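We finally made it out to the Tomoana open day, and I've been grinning about it since we pulled into the driveway. If you've read this blog for any length of time you know I've been whining about wanting to see that course up close ever since they reworked the back nine. Well, the gates opened on Sun 3 July, parking was free, the coffee was decent, and I walked so much that my calves were talking to me the next morning.

Let me back up. Tomoana is a members' club most of the year, so unless you know somebody or get lucky in the charity draw, you look at it through the hedge on the county road. Once a summer they let the rest of us in. You can walk the course (no clubs, soft shoes only), try things out on the range, poke around the clubhouse and listen to the greens staff talk about grass, which I could do all day. My husband lasted until the second drainage question and then went to find a bratwurst.

I started on the range with Olga Segura, who has talked me into every dumb golf purchase I've ever made. They had demo clubs out from Tovum, the new irons and a couple of hybrids, and you got a bucket of balls and a slot on the mat. I hit the 7-iron first and loved it. Then I hit the 5-iron and remembered that I can't hit a 5-iron, no matter who makes it! The hybrid was the surprise. It's got a little more weight toward the heel and for once my ball didn't start left and stay left. The full set runs $1,498 with the bag, and I put it back on the rack very, very slowly. Olga is still texting me about it.

After that we signed up for the short game talk, which was packed. The pro did a whole half hour on chipping from tight lies and had us all standing there swinging imaginary wedges. Her big thing was keeping the handle quiet and letting the bottom of the club brush the ground. I have been told this before, many times, but she had us do it with our feet together and something clicked. We'll see if it's still clicking in September when our league has its scramble.
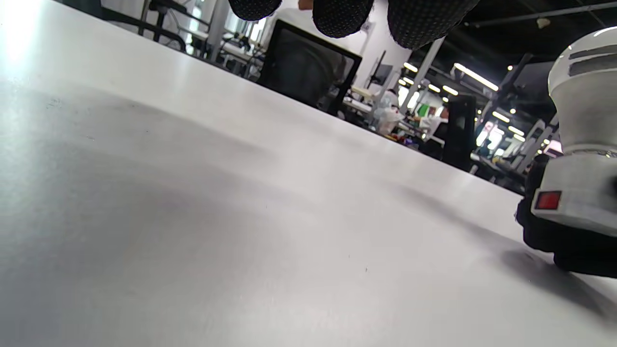
Ilse Teuber thought the tight-lie advice was fine for a course like Tomoana but would get you in trouble anywhere with soft ground, and she told me so all the way to the first tee. Her home course is Hisberg, down in the river bottom, where a wedge digs in and just stays there. She uses more bounce and a shorter swing and says she'd never change it. Fair enough. She also beats me every time we play, so I wasn't in much of a spot to argue.

Now the course. The front nine is the old part and it's lovely in a sleepy kind of way, big trees, small greens, nothing too mean. Number 4 has that crossing ditch you can see from the road, and it's wider than I figured. I'd be laying up. The 6th is the par 3 everyone takes pictures of and I think it's a little overrated (sorry!), mostly because the cart path runs so close to the left side that you'd be hearing clanks all day.

The back nine is where they spent the money. Gisela Fröhlich led our group around, and she had a good answer for everything, including why 11 now doglegs the other way. The old tee was too near the neighbors' yards, so they moved it over and cut a new line through the rough. There are 41 bunkers on the course now, most of them on this side, and they've got those steep grass faces that look so pretty until you're under one. I climbed down into the one by the 13th green, with permission, and could not see the flag. Could not see anything but sky and Gisela's shoes.

The greens were the best part. They'd double cut them that morning and rolled them, and when Gisela let a ball go from the top tier on 14 it just kept on trickling and trickling, past the hole, down the slope and onto the fringe. Everybody made the same noise. On member days she said they keep them slower, and that for the club championship they can get putts breaking up to 2 feet from what looks like a straight line. I'd be there until dark.

One gripe, and it's a small one. The walk from the 15th green to the 16th tee is long and all uphill, and there's no water out there. A couple of older folks in our group turned around at that point and missed the finish, which was a shame, since 18 is a beauty. It plays downhill to a wide fairway and then the second shot goes over the pond to a green tucked right under the clubhouse terrace. So there you are, with the whole lunch crowd looking down at you. I got sweaty hands just standing there with no club. 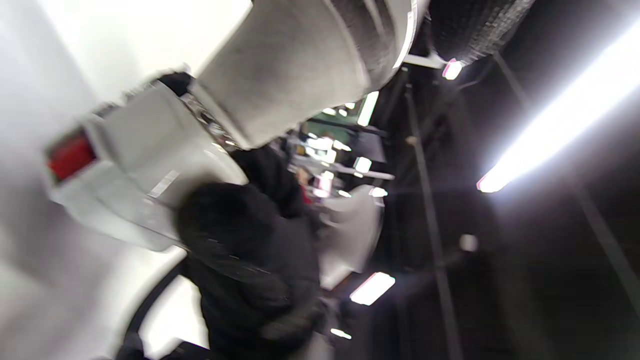 Photo: Britta Albers

Back at the clubhouse they were running a putting contest on the practice green, $5 a try, money going to the junior program. You had to sink 2 in a row from the far corner to get into the final. Olga got one and then lipped out so badly that a kid behind us said "ouch" out loud. I missed both. Elfriede Hollmann from our Tuesday group won the thing, with a putter she's had longer than I've had my driver's license, and took home a Nindico rangefinder. She asked me how to turn it on. I'm fairly sure I'll be reading her yardages for the rest of the season.

Lunch was a buffet on the terrace. Get the potato salad, skip the rolls. If you're going next summer, get there when the gates open and do the course walk first, before it heats up, then hit the range in the afternoon when the line for the mats dies down. We did it backwards and waited a good while. Bring a hat and your own water bottle for that climb to 16.

They had sign-up sheets by the door for a guest day in September, nine holes and a sandwich, and I put all of us down, including my husband, who doesn't know yet. I'll post how it goes. Ilse has already asked what I'm planning to hit into 18, and the true answer is whatever old balls I can find in the garage.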